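Search this notebook Enter keywords Go

June
Leonie Brunton

Madder again, pot 4, and I'm writing this up while the thing is still cooling so that I don't have to reconstruct it from the back of an envelope like last time.

Started with 300 grams of the Goveck wool, the unbleached two-ply, wound into small skeins with figure-eight ties. Ruby-Lee tied them looser than I do, and I think hers are better. My last lot had those pale waists where the string pinched and the dye never got in, which looked quite pretty on one skein and awful on all the others. Loose ties from now on, please, everyone! If it flops about in the pot it's loose enough.

Scoured in warm water with the plain wool wash. The water came off a nasty tea color the first time, so I did it over. Ismael reckons Goveck changed their spinning oil at some point, and he may be right, because the older cones never smelled like that (sheep and bicycle, if you can imagine it). I've put the wrapper from this cone in the sample drawer in case we want to compare.

Alum mordant the night before. I used the Clutent alum out of the big tub, dissolved in hot water first, then stirred into the bath. I did NOT add cream of tartar this time. We've argued about this on and off since winter and the book says you want it, but every time I've used it with madder the red has gone toward orange, and I'm after the brick red Ebony got on the scarf yarn. She swears she left it out. She also swears she wrote down what she did, and if that page ever turns up I'll be thrilled.

Now the madder itself. This is the ground root from Treloar, the coarser of the two grinds, soaked overnight in a jar. I tipped off the first soak water, which was very yellow, and kept it in a covered bucket for a second small test later. The root went into a mesh bag and the bag into the pot with the wool. You get fewer bits stuck in the yarn that way, though the bag does have to be squeezed now and then or the middle stays like a cold porridge.

The heat is where I've gone wrong before. Madder goes brown on you if it gets too hot, and our ring has two moods, sulking and volcanic. I stood over it with the thermometer and a sandwich and moved the pot half off the ring whenever it started to climb. Very slow going, the whole of lunch and well past it. When I lifted a skein to look, the color was a strong coral, redder than I'd dared hope, and the underside was noticeably deeper than the top. More turning needed. I turned everything over and left the lid on.

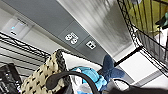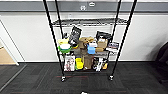
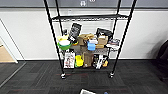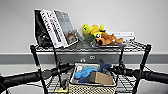 Back to the pot after tea, and the wool had evened out a lot. I let it cool in the bath because Imad's notes say that's where he got most of his depth, then squeezed the skeins (no wringing!) and rinsed until the water was nearly clear, which took far longer than the patience I had left. Then the eternal question of where to dry them. The dowel over the sink is fine for a couple of skeins, but with a full pot they bunch together and drip into each other, and the bottom loops stay soggy and end up darker. I'd like to try laying them flat on an open wire grid, like the bare top shelf of that black unit in the second picture, so that the air can get at them from underneath. Old cotton sheet between wool and wire for the first hour, I think, or we'll be swapping dark loops for a waffle pattern. Casters would be handy too, for getting the whole dripping business over to the window.

Labels: I'm calling this batch 1089, carrying on from Imad's numbering. Please don't start a fresh series. There's already a gap in the book from when somebody started again with letters and then gave up, and I can't match any of those skeins to a recipe now.

Side test with the yellow soak water. One tiny skein, same alum, same slow heat. It came out a soft apricot, nothing like the main batch, and I love it. No idea yet how it'll stand up to light. I've wound some round a card with half of it covered in foil and taped the card to the south window next to Ruby-Lee's weld samples, which are fading beautifully and depressingly. Please leave the foil alone, whoever keeps lifting the corner to peek.

Exhaust bath. Still plenty of color in the pot, so I've put in 8 small skeins of the gray Tokholm yarn, no fresh madder, just to see. Madder over gray could be a lovely dusty rose or it could be liver. Ismael has voted liver. The ring is off and they can sit in there until Saturday, when he's in anyway and can fish them out. Ismael, the tongs are hanging behind the door, and could you rinse in the left sink, as the right one is draining slowly again?

Things I'd change next time: a bigger pot for this much wool, for sure, it was too crowded and I think that's most of the unevenness. A pinch of chalk in the bath, too. Our water is soft and madder is supposed to like it hard, and I keep meaning to test that and then forgetting to buy chalk. (Ebony, you said you had a bag at home?) I also want to split one batch down the middle, half with cream of tartar and half without, same pot size, same day, so we can stop arguing from memory.

One skein has a felted patch near the tie. That's me, I was swishing it under the tap while talking. It's gone in the darning basket.

Root from this batch is drying on newspaper by the back step for grinding again. It's the red heap. The brown heap is walnut, so don't mix them.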